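August, bench notes, Sandhu hatchback (the three-door)

Car came back from Barkham with the same complaint: rough idle when cold, settles once warm. Akash had already swapped the plugs and cleaned the throttle body. Odometer reads 465 miles more than at the last visit, so the owner has been driving it.

Started at 8:10 with the engine fully cold. Idle hunted between 500 rpm and just short of stalling. Smoke test found a small leak at the intake manifold gasket, passenger side, near the rear bolt. Two of the bolts were under torque. Renu thinks the gasket was reused at the last job. The paperwork doesn't say.
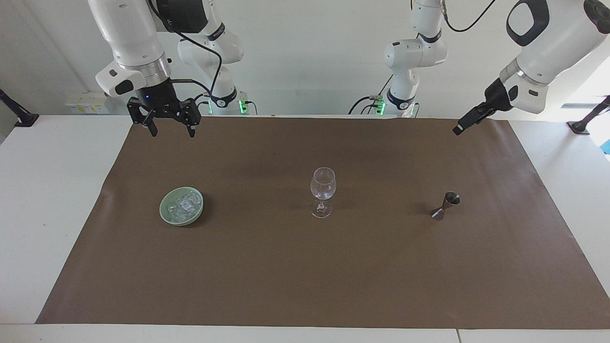 Could the bolts just be tightened and the old gasket left in?
Tightening slowed the leak but didn't stop it. The rubber has taken a set, so a new gasket goes in.

Ordered one from Trarnen, part ending 111. They had it on the shelf. Girish picked it up before lunch. Manifold off by 1:30. Mating surface was clean apart from a bit of old sealant, which somebody should not have used there. Scraped it with plastic, no metal.

New gasket in, bolts tightened in sequence from the center out, two passes. Cleared the adaptations with the Fidodbridge scan tool. It dropped the connection once and needed a restart. Deisy has the newer cable, ask her for it next time.

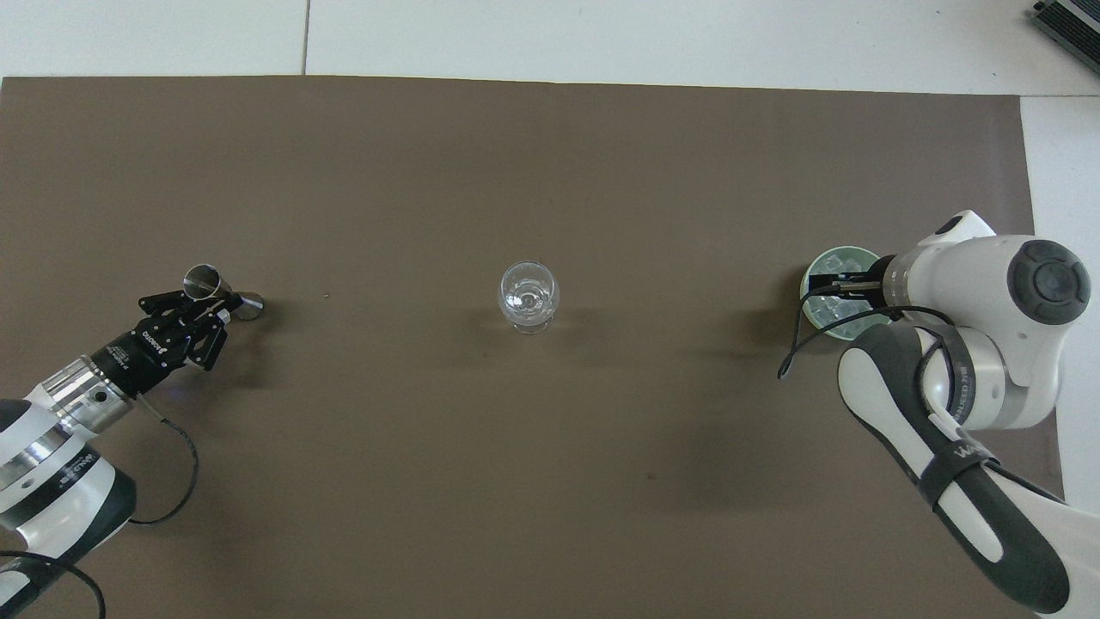
Snifter on the brown paper.

Second smoke test clean. Warm idle steady. Leaving the car outside overnight for a proper cold start in the morning. If it still hunts, next suspect is the purge valve, 14 on the diagram. Halfdan has a known good one to try.

Still to do: put the engine cover back on, write up the invoice, return the torque wrench to bay two.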